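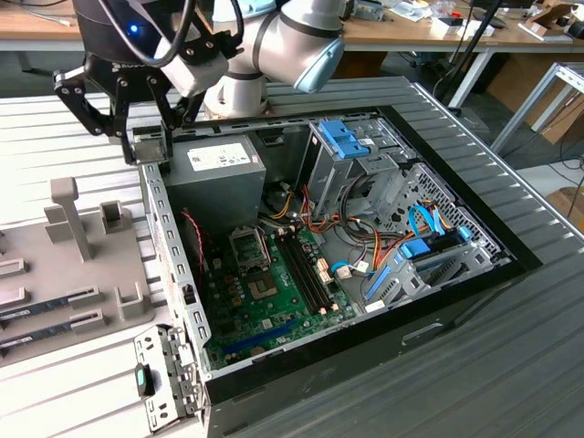
1/ Hilo sobre la puesta a punto de la celda de desmontaje de PC de sobremesa. Lo publico porque en enero me llegaron varias preguntas sobre la bandeja, los dedos y la recuperación de paradas, y en respuestas sueltas se pierde todo.

2/ Composición: brazo colaborativo, pinza paralela de dos dedos, mesa metálica ranurada y bandeja de útiles en gris. La torre se trabaja tumbada y abierta. El programa de secuencia corre sobre Zerorov. Los útiles los fabrica Pliltero según plano nuestro.

3/ Referencia de la torre. No usamos topes fijos en los cuatro lados, las cajas varían demasiado. Dos topes en L contra una esquina del chasis y un apriete manual en la opuesta. El origen de pieza se toma tocando el borde de chapa en tres puntos, a baja velocidad.

4/ Ojo con el borde: la chapa plegada cede. Si se toca lejos de la esquina, el punto sale desplazado y el error se arrastra a todo el programa. Los tres toques van siempre cerca de un pliegue.

5/ Bandeja. Va a la izquierda de la torre, atornillada a la mesa. Los módulos de RAM se dejan de canto, sujetos por clips. De canto se vuelven a coger con la misma orientación de pinza y no hace falta girar la muñeca.

6/ Los clips son la pieza de desgaste. Pierden apriete y el módulo queda inclinado unos grados, suficiente para que la siguiente toma falle. Los cambiamos cada 2000 inserciones, tengan el aspecto que tengan. El contador está en el programa, no en una hoja.

7/ Dedos. Los originales servían para módulos y conectores, pero resbalaban con las escuadras metálicas pequeñas. Probamos recubrimiento de goma: agarra bien y ensucia los contactos. Ahora llevan un inserto de poliuretano fino, pegado, solo en la punta.

8/ Fuerza de cierre: dos perfiles. Bajo para módulos de memoria, alto para chapa. El cambio de perfil se hace antes de la aproximación, nunca con la pieza ya entre los dedos. Parece obvio y fue el origen de 6 paradas en una semana.

9/ Escuadras y soportes. La extracción es vertical hasta librar el borde del chasis y solo entonces se permite movimiento lateral. Si se sale en diagonal, el soporte engancha en la chapa, el brazo detecta colisión y hay que liberar a mano.

10/ Cables. El mazo de la fuente es lo que peor se lleva con cualquier trayectoria guardada. Lo dejamos sin automatizar: el operario lo aparta antes de arrancar y confirma en pantalla. Hay quien lo considera una derrota. A mí me parece un paso de 12 segundos.

11/ El cable de la pinza. Tiene que hacer un bucle amplio hacia arriba. Con poco bucle tira del conector al girar la muñeca; con demasiado, baja y roza la torre. Se marca con cinta el punto de la brida y se comprueba con la muñeca en los dos extremos de giro.

12/ Síntoma típico de ese cable tocado: la pinza pierde comunicación medio segundo y vuelve sola. El registro lo anota como aviso, no como fallo, así que pasa inadvertido. Si aparecen avisos siempre en la misma posición de muñeca, cable nuevo. No merece la pena resoldar.

13/ Recuperación tras parada. Orden que seguimos:
– comprobar si hay pieza entre los dedos
– si la hay, sujetarla con la mano antes de abrir
– subir en vertical en modo manual
– volver a tocar los tres puntos de referencia
– reanudar desde el inicio del paso, no desde la mitad

14/ Lo de volver a tocar referencia se lo salta todo el mundo una vez. Una colisión leve mueve la torre un milímetro sin que se note a simple vista y el siguiente agarre en las ranuras de memoria va a ciegas.

15/ Limpieza. Aspirar las ranuras de la mesa al acabar el turno, con cepillo blando. Los tornillos pequeños caen ahí y acaban debajo de la torre siguiente, que queda coja. Insertos de los dedos: paño con alcohol isopropílico, sin empapar, por el pegado.

16/ Revisión larga cada 480 horas de marcha: apriete de la brida de la herramienta, holgura de las articulaciones de los dedos, estado del conector, copia de seguridad del programa y verificación del TCP contra la punta patrón. La última se hizo el 2 de abril. TCP dentro de tolerancia, un tornillo de la brida flojo.

17/ El tornillo flojo es siempre el mismo, el que queda bajo la salida del cable. Se aprieta mal porque la llave entra torcida. Hemos pasado a llave acodada corta con vaso de bola para arrimar y dinamométrica para el apriete final.

18/ Sobre repuestos: tenemos en cajón un juego de dedos montado y medido, un cable de pinza y una bolsa de clips. El juego de dedos lleva anotado su propio desplazamiento de TCP. Cambiarlo sin cargar ese valor equivale a no haberlo medido.

19/ Me preguntaban también por Manex y por Hong. Con Manex hicimos la primera versión de la bandeja, con los postes más bajos; se descartó por falta de espacio para los dedos al soltar. De Hong solo hemos usado los topes en L, sin queja.

20/ Pendiente: sensor de presencia en los clips, para no depender de la apertura de la pinza como única confirmación de que el módulo se ha quedado en su sitio. El soporte está dibujado. Cuando esté montado subo el plano y los valores de ajuste en este mismo hilo.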